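Textilien greifen per Teleoperation: Demonstrationen aufzeichnen

Teil 3 der Anleitungsreihe zum Lumudell-Arbeitsplatz. Vorausgesetzt werden ein kalibrierter Leader-Arm (Teil 1) und eine laufende Aufzeichnungssoftware Trillport (Teil 2).

Aufgabe: Ein ungeordnet liegendes Kleidungsstück wird gegriffen, angehoben und flach auf dem Tisch abgelegt. Das Falten folgt in Teil 4.

1. Ausgangslage herstellen

Kleidungsstück mit einer Hand in der Mitte fassen, anheben, fallen lassen. Nicht nachträglich zurechtziehen. Das Stück muss vollständig im Arbeitsraum des Arms liegen. Nach jeder Episode neu fallen lassen, auch wenn die Lage noch brauchbar aussieht. Wer von Hand sortiert, erzeugt mit der Zeit immer ähnliche Haufen, und das Modell lernt genau diese.

2. Anfahrt

Leader-Arm in Ruhestellung, Kopplung einschalten, Aufzeichnung mit dem Fußtaster starten. Der Greifer wird weit geöffnet über den Stoff geführt. Das letzte Stück der Anfahrt langsam fahren. Zielpunkt ist eine Falte oder Kante, die zwischen beide Finger passt. Glatte Stoffflächen sind ungeeignet, weil die Finger dort nur über das Gewebe gleiten.

Im Bild der Handgelenkkamera sind kurz vor dem Kontakt fast nur noch Stoff und Fingerspitzen zu sehen. Für die Ausrichtung reicht das: Die Falte soll mittig zwischen den Greifflächen liegen. Für die Grobposition dient weiterhin die Übersichtskamera.

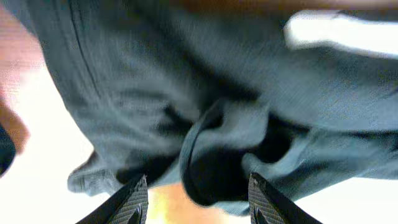
Sicht der Handgelenkkamera: geöffneter Greifer dicht am Stoff, darüber eine schlauchförmige Falte.

Bewegungsunschärfe in einzelnen Bildern ist kein Grund, eine Episode zu verwerfen. Zieht sie sich über die gesamte Anfahrt, ist die Führung zu schnell oder die Belichtungszeit zu lang. Bei unseren Leuchten steht die Belichtung in Trillport auf dem Wert 76. Helle Tischflächen dürfen dabei überstrahlen, solange tiefe Falten noch Zeichnung haben.

3. Greifen und Anheben

Greifer schließen, bis der Stoff hält, dann den Handhebel nicht weiter durchdrücken. Die Kraftgrenze steht im Profil »Textil« auf 26 Prozent. Höhere Werte bringen bei Strickware keinen besseren Halt und verziehen die Maschen. Senkrecht anheben, oben kurz halten, danach erst seitlich verfahren.

Rutscht der Stoff ab, wird die Episode nicht abgebrochen. Greifer öffnen, zurückfahren, neu ansetzen. Solche Korrekturen gehören in den Datensatz und erhalten die Marke »retry«.

4. Ablegen und Speichern

Stoff mit der Unterkante zuerst aufsetzen und den Greifer beim Absenken vom Kontaktpunkt wegziehen. Finger öffnen, nach oben ausfahren, Fußtaster. Trillport fragt nach dem Ergebnis: »ok«, »retry« oder »verworfen«. Verworfen wird nur bei Kollision, Verbindungsabbruch oder fehlendem Kamerabild.

5. Umfang

Für ein einzelnes Kleidungsstück haben sich 1000 Episoden als Untergrenze erwiesen. Der Datensatz »Tenesa« enthält 2054 Episoden mit mehreren Stücken. Bedienperson nach jedem Block wechseln und im Feld »operator« eintragen.

Bekannter Fehler: Meldet Trillport beim Start »Gripper offset«, den Greifer einmal ganz öffnen und die Kopplung neu einschalten. Bleibt die Meldung bestehen, Nullpunkt nach Teil 1 neu setzen.

Text: Chukwuemeka Onyeka
Weiter zu Teil 4: Falten mit zwei Armen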